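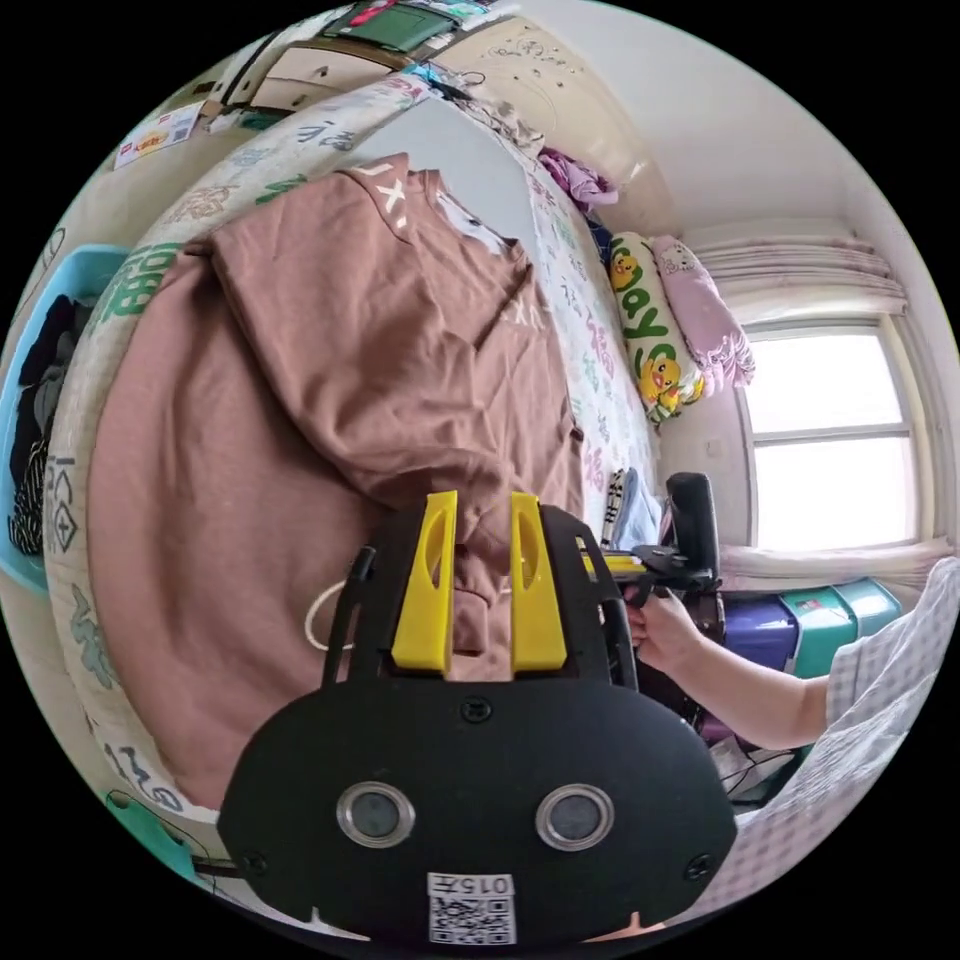 공구 및 소형 장비의 보관과 손질 안내

메이렐레스 생활공방 이용자를 위한 자료

본 안내는 가정과 공방에서 사용하는 수공구 및 소형 장비를 오래, 안전하게 쓰기 위한 기본 사항을 정리한 것입니다. 공방 이용자는 물론, 집에 작은 작업대를 두고 계신 분도 참고하실 수 있습니다.

1. 사용 직후의 손질

작업을 마친 공구는 보관함에 넣기 전에 마른 천으로 닦습니다. 톱밥과 쇳가루는 습기를 머금어 녹의 원인이 되므로 솔로 먼저 털어 낸 다음 닦는 것이 좋습니다. 송진이나 접착제가 묻은 톱날은 미지근한 물에 중성세제를 풀어 닦고, 물기를 완전히 제거한 뒤 얇게 기름을 바릅니다. 목제 손잡이는 물에 담그지 않습니다.

2. 녹 제거

표면에만 생긴 옅은 녹은 고운 수세미에 방청유를 묻혀 결을 따라 문지르면 대부분 지워집니다. 녹이 깊은 경우에는 식초에 하룻밤 담가 둔 후 솔질하고, 베이킹소다를 푼 물로 헹구어 산을 중화합니다. 헹군 공구는 즉시 말립니다. 도금된 공구와 측정 공구에는 식초를 사용하지 마십시오.

사포를 쓸 때에는 2,000번과 같은 고운 것으로 마무리합니다. 거친 사포로 끝내면 미세한 홈에 다시 녹이 앉기 쉽습니다.

3. 나사와 소모품의 분류

나사는 길이보다 머리 모양과 굵기를 기준으로 먼저 나누는 편이 찾기 쉽습니다. 뚜껑이 있는 투명 용기를 사용하고, 이름표는 뚜껑이 아닌 몸통에 붙입니다. 뚜껑은 서로 바뀌는 일이 잦습니다. 분해 작업 중에 나온 나사는 종이에 기기의 윤곽을 그린 후 해당 위치에 테이프로 고정해 두면 조립할 때 혼동이 없습니다.

4. 이름표 부착

종이 이름표는 기름과 물에 약하므로 투명 테이프로 한 번 덮어 줍니다. 부착면은 소독용 알코올로 닦고 충분히 말립니다. 손이 자주 닿는 부위와 열이 나는 부위는 피합니다. 오래된 이름표를 떼어 낼 때는 헤어드라이어로 잠시 데운 다음 모서리부터 천천히 당기고, 남은 끈끈이는 식용유를 묻혀 십 분쯤 두었다가 닦아 냅니다.

5. 습기 관리

서랍과 공구함에는 제습제를 넣고 장마철에는 더 자주 확인합니다. 콘크리트 바닥에 공구함을 직접 두지 말고 받침을 깔아 바닥에서 띄웁니다. 벽걸이판은 외벽보다 내벽에 설치하는 것이 결로 예방에 유리합니다.

6. 충전식 공구의 배터리

배터리는 본체에서 분리하여 직사광선이 닿지 않는 서늘한 곳에 둡니다. 장기간 사용하지 않을 때에는 100퍼센트까지 충전한 상태나 완전히 방전된 상태로 두지 않도록 합니다. 외형이 부풀었거나 냄새가 나는 배터리는 충전하지 말고 지정 수거함에 배출하십시오. 단자에는 절연 테이프를 붙여서 내놓습니다.

7. 날이 있는 공구

끌, 대패날, 칼은 반드시 덮개를 씌워 보관합니다. 전용 덮개가 없으면 두꺼운 골판지를 접어 대신할 수 있습니다. 숫돌은 사용 전에 제조사가 정한 방법대로 물이나 기름을 먹이고, 두 가지를 한 숫돌에 섞어 쓰지 않습니다. 가운데가 패인 숫돌은 면을 고른 뒤 사용합니다.

8. 어린이가 있는 가정

공구함은 잠금장치가 있는 것을 선택하고, 전동 공구는 전원 플러그를 뽑은 상태로 보관합니다. 접착제와 용제는 원래의 용기에 두어야 하며, 음료병에 옮겨 담는 일은 절대로 없어야 합니다.

공방 이용 문의

공구 손질 상담은 매주 월요일 오전 9시부터 접수대에서 받습니다. 담당자는 프라베시 필레이, 자네레 라데베입니다. 상담을 원하시는 분은 공구를 천이나 상자로 감싸서 가져오시기 바랍니다.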